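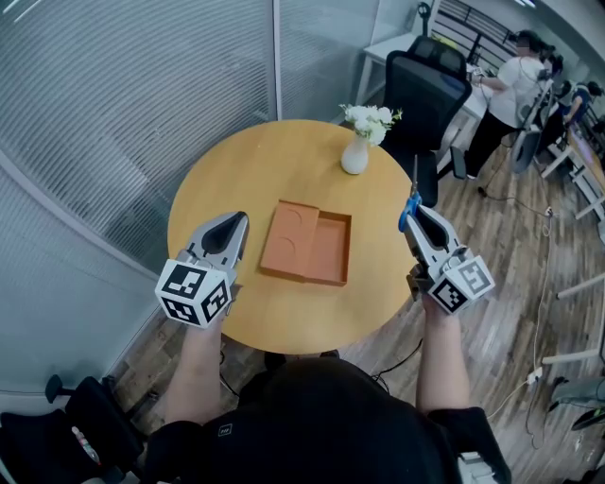 Khoa Tạ thinks the shrinkage in the second batch is from the wash and has nothing to do with the weave. His point was that we soaked the Duvlow cloth in the small sink, folded over on itself, and the folded part never got the same heat as the rest. He wants one more wash before we change anything on the loom. Fair enough. I'd already started working out a new sett, so I've put that page aside.

Monday, morning

Cut and marked the next set of Duvlow swatches. Each one has a square drawn in laundry pen, 100 mm on a side, lined up with the warp and not with the cut edge. Last time I squared off the selvage and it wandered. Pulled a weft thread to get a true line, slow but worth doing. Zigzagged the edges on the old machine. It's skipping stitches again on the left swing. Changed the needle, no difference. Left it.

Swatch labels this time are cotton tape sewn on at the corner. The paper tags with the safety pins left rust on two pieces from the last batch, and one of those was the control.

Wash plan:
A - cold, hand, flat dry
B - warm, machine, flat dry
C - warm, machine, tumble low
D - hot, machine, tumble high
E - unwashed, kept in the drawer

Same detergent for all, the unscented one. No softener. Everything goes in open and unfolded, per Khoa.

Noon

A and B are done and on the mesh rack. Not measuring until tomorrow. The first time I measured damp and got numbers that moved overnight, which is probably half of why we've been arguing about this.

C is in the dryer. The low setting runs hotter than I'd call low, and the lint trap was packed when I opened it. Cleaned it out. Whoever is drying the Urncombe fleece in there, please use the other dryer, it sheds on everything and I'm picking gray fiber off a cream cloth.

Yarn notes while I wait. The Falcão cotton is down to 13 cones, and two of those are partly used. Going by the last warp we get through them faster than the order sheet assumes. Loom waste is the reason, we're leaving too much on the back beam. I want to try tying on to the old warp for the next piece instead of threading from scratch. It would save waste, and also the afternoon I spend finding the one crossed thread.

Counted yardage on the open cones by weight. Total comes to 3,185 yards, which covers the towel warp and leaves a little for weft stripes. It does not cover a second blanket. If we want the blanket we need to order this week. They changed the dye lot on the blue in September and the new one is greener. I would not put the two side by side.

Afternoon

C out of the dryer. Hand is much softer than A or B. The plain weave has closed up and the small gaps at the color changes are gone, so for towels I'd be happy with that finish whatever the ruler says. The basket weave panel puckered along one side where it meets the plain weave. It did the same in the first batch. I think the two structures just take up differently and we should stop putting them next to each other without a transition. Khoa wants to try a looser beat in the plain section first. Both are easy to test on the sample loom, which still has the Tesance linen on it. Someone needs to finish that piece or cut it off.

D is in now. Not expecting much from it, but people will put these through a hot wash at home and we should know what happens.

To do:
- measure A, B and C tomorrow, dry, same ruler, warp and weft both
- rewrite the order sheet with real loom waste
- ask about the old blue dye lot before ordering new
- timing screw on the zigzag machine
- new laundry pen, this one bleeds in warm water (the B square is still readable, just fuzzy - measure to the inside of the line)

Heddle inventory, from the last cleanup: 2,000 on hand, not counting the bent ones in the coffee can. Enough for the wide warp at the sett we have now. If we go closer we'd have to borrow from the sample loom, so another reason to wait for the wash numbers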